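Vemen Joint Sand for Paved Terraces and Garden Paths

Sweep-in joint filler for pavers, clinker and natural stone
Colors: Sand, Stone Gray, Basalt
Bag: 11 kg

Product information

Vemen Joint Sand is a dry filler for the gaps between paving stones. It is swept in with a broom, made wet with a garden hose and left to set. After this the joint stays firm, but it still moves a little with the ground, so small settling of the stones does not break it at once.

The product was made for people who are tired of pulling weeds out of their terrace every spring. Ordinary sand is washed out by rain and carried away by ants, and the empty joint fills with soil. Then the weeds come. A bound joint makes this much slower. We do not promise that no weed will ever grow, because seeds also land on top of the surface and can root in dirt that was not swept away.

Where it can be used

Suitable for terraces, garden paths, seating areas, steps and the walking area around a house. The joint must be at least 3 mm wide and at least 30 mm deep. For wider joints in old natural stone, please choose the coarse version, Vemen Joint Sand G.

Driveways with normal passenger cars are possible if the base is well compacted. Please do not use it where trucks drive, in swimming pool surrounds, or on a closed concrete slab where the water cannot go down. Standing water under the stones keeps the joint soft, and this is the most common reason for complaints.

How much do I need?

The use depends on the size of the stones. With pavers of 200 mm by 100 mm, a joint of 3 mm and a filling depth of 30 mm, one bag is enough for some seven square meters. Small cobbles need much more. Our dealers have a table at the counter, or you can send us the measurements and we calculate it for you.

Please order all bags for one surface together. The colors come from natural sand and can be slightly different from one delivery to the next.

Application

1. Clean the joints to the needed depth. Old sand, moss and roots must come out completely.
2. Wait until the stones and the joints are fully dry. Dust that sticks to a damp stone leaves a pale film.
3. Pour out the sand and sweep it in diagonally. Go over the surface with a plate compactor and a rubber mat, then sweep in more.
4. Fill to 3 mm under the edge of the stone — with beveled stones, to the lower end of the bevel.
5. Blow or brush every rest from the surface. Take your time with this step.
6. Water with a fine shower in sections, always starting at the lowest point. Repeat two times with a pause of ten minutes.

Keep the surface free of rain for 24 hours. The work should be done between 5 and 30 degrees Celsius. In December and the months after it we still deliver, but we advise to store the bags and wait for milder weather.

Storage

Closed bags stay good for 24 months in a dry room. An opened bag should be folded tight and used within the same season. If the sand has hard lumps, it has taken in moisture and should not be used anymore.

Article numbers

Sand: VJ-325-S
Stone Gray: VJ-325-G
Basalt: VJ-325-B
Coarse version G, only Stone Gray: VJ-2000-G

Also useful

Pollovero Stone Cleaner, for removing green film before the joints are filled
Barrera edging, for paths without a fixed border
Vemen stiff broom with long handle

Questions customers ask

Can I repair only one part? Yes. Take out the damaged joint to the full depth and fill it new. A thin layer on top of the old joint will not hold.

Can I use a pressure washer later? Yes, after 30 days, with a flat jet and from some distance. Do not hold the jet straight into the joint.

Does it make spots on light stone? It can, if dust is left before watering. Please test on a small corner first — especially with sandstone and concrete slabs with a rough face.

Pick-up and advice

The full range is in stock at our warehouse in Zutville. For questions about the base and the drainage, please ask for Rainer Nolte. Orders and delivery dates are handled by Xuân Doãn, by telephone until 4 p.m.

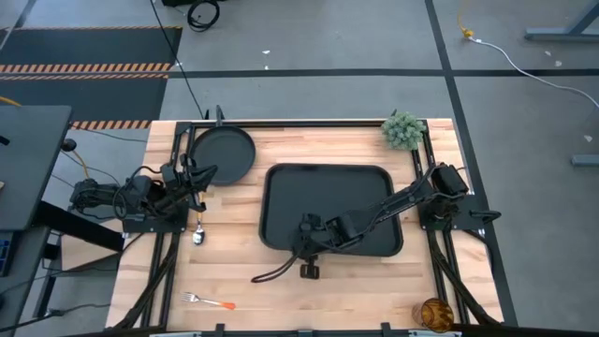
Two black robotic arms at a wooden tabletop, with a round frying pan.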